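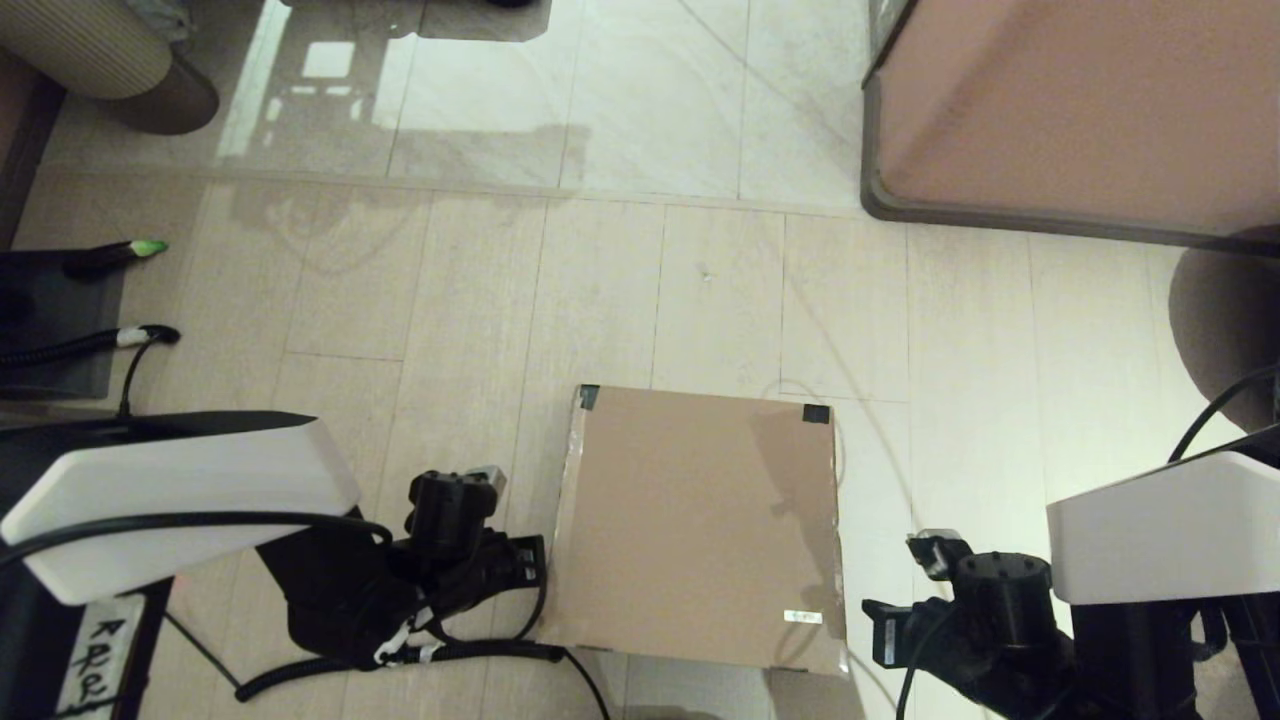
We've got an open day coming up at our place in Londville, on a Wednesday evening, and I've been handed the robot table, so I'm after advice from anyone who's done one of these with the public. It's a two-armed machine, white housings with black grippers, and the job I'd like it to do is pick a flat piece of cardboard up off the floor. Sounds dull, I know! But cardboard is what we all deal with at work, and I reckon people will get it straight away, where a robot stacking coloured cubes just looks like a toy advert. My trouble is that flat card on a hard floor is a pig to get hold of. The piece I've got down at the moment has its bottom-left corner curling up a bit, and I'm wondering whether to go for that corner every time or whether that's cheating. It's got bits of black tape near the top two corners as well and a barcode sticker near the lower right, and I can't decide if a nice clean sheet would be better for visitors or if the scruffy one is more honest.

Other things I'm stuck on. How long should each go last? Do I talk while it's moving or shut up and let them watch? And what do you do about the floor? Ours is a pale wood-look tile and it gets the window reflected in it, and then there are the cables, one of which goes under the bottom edge of the card. My manager thinks we should put the whole lot up on a bench. I like it on the floor, it feels more like real work, but I'm the one who'll be on my knees resetting it all evening so perhaps I should listen to her.

We're expecting families as well as trade people, if that makes a difference. Last time the firm did one of these (before me) they had a conveyor and a man in a tie reading from a sheet, and I'm told the biscuits went down better than the talk. Would love to beat the biscuits.

Thanks in advance, and sorry for the ramble.

Posted by cardboard_and_tea

Sirnico_Sid

I did this at Trurport for two open days running, same sort of thing, two arms, except ours folded a box lid. Here's what I'd pass on.

Go for the curled corner and don't feel bad about it for one second. If you were picking that card up yourself you'd go for the bit that's already lifting, wouldn't you? Say that out loud to people! It got the best reaction of anything I said, because folk had never thought about how they pick up a sheet of card, and then they all want to try it with their own fingers. Have a spare piece on the side for the kids to have a go with. We told them one hand only, thumb and one finger, no sliding it to the edge of the table. Grown adults were queuing for that.

Use the scruffy one. A perfect sheet looks staged. What I would do is keep that exact piece safe and not let anybody tidy it away the night before, because a fresh bit won't curl the same and you'll spend the morning swearing. I put ours in a drawer with a note on it. And do have a second one you've practised with, because card goes soft once it's been squeezed a lot. By mid-afternoon on our first day the lid was like a flannel and we'd nothing to swap it for.

How long: short. Two minutes from start to finish was plenty, then stop and chat, then go again. If you leave it running non-stop people drift past like it's a fish tank. And I'd shut up during the actual grab. Talk while it's getting into position, go quiet when it closes on the card, then talk again after. They lean in if you go quiet.

Cables, though. Please sort the one that goes under the card before you do anything else. We had one snag on our second day, not dramatic, it only pulled the lid round sideways, but the arm carried on to where the lid used to be and grabbed at thin air. Got a laugh, and I had to do a full reset with everyone watching. I'd run it well round the outside of the working area and check it every single time you reset, as they creep back.

On floor versus bench, your manager's right about your knees, but there's another side to it, the small children. On the floor they want to walk in and join it. We had a barrier, one of those stretchy belt ones, and the little ones went straight underneath. You want a proper low barrier they can't duck, and a colleague standing there whose only job is watching the barrier. And whoever's running the arms needs the stop button within reach, not across the room. If you can't get that person and that barrier, put it on the bench and still keep people back from it.

Oh, and when it misses, let it miss. Don't lunge in to help. First for safety, obviously, but also the trade people trust it more if they've watched it muck one up and then get the next.

pelican_crossing

Nothing about robots from me, but I went to the Berhe open day with my two and the thing that spoilt it was that you couldn't see. 800 people through the door according to their poster, and the demo was down at ground level with three rows of adults in front of it. My youngest is 7 and she saw a lot of coats. If it stays on the floor, get a big telly showing it from above, or make the grown-ups stand behind a line.

Also please put the start times on a board. We missed it twice.

mags_on_nights

Depends what robot it is really. Ours at work can't do card at all, it's suction and the card's too dusty. Ask whoever sold it to you?

Only thing I'd add is the window. If there's a camera doing the looking and the sun's coming through on to a shiny floor, it might be fine in the morning and hopeless by teatime. You said yours is in the evening, so do your practice runs in the evening with the same lights on. Ours was set up at 2 in the afternoon for a visit at 7 and it was a different room by then. A blind helped, and somebody's old rug helped more.

Good luck with the biscuits.

cardboard_and_tea

Thank you all, this is brilliant. Telly is a great shout, I'll see if I can pinch the one from the meeting room. I'm keeping it on the floor for now as I think I can get hold of a solid barrier and someone to mind it, and I'm going to move that cable tonight before I forget. The card is going in a drawer with a rude note on it. Will do the practice runs after tea with the lights on and report back.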